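Subject: Re: [viltstead-list] drafty windows, is it worth it before winter

Hello all, and thanks for the kind notes after my last message!
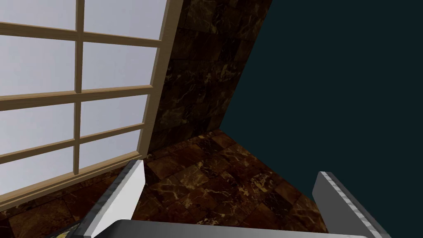 On Tue's question (sorry, I deleted half the thread by mistake, so I'm quoting what I still have):

> We got a quote from Clarkar for 35 hundred to
> replace the lot, and I nearly fell over. Has
> anyone on the Rindora side just fixed the old
> ones? Does the putty last?

We did ours ourselves over 2 summers, and I'd do it again (with better knees). The old putty came out easily on the sunny side and fought me everywhere else. I used the linseed kind from Akgül, the hardware place behind the post office, and it wants a good 3 weeks before you paint. I rushed the kitchen one and it wrinkled like a raisin!

For the drafts, try the brass strip before you spend real money. It was 29 dollars a roll when I bought mine in June, and one roll went a lot further than I expected. My bedroom is so much nicer now, and the rattle is gone too.

You're welcome to borrow my heat gun and the good scraper, just write to me off list. Evenings after six are best.

Warmly, from the yellow house up the hill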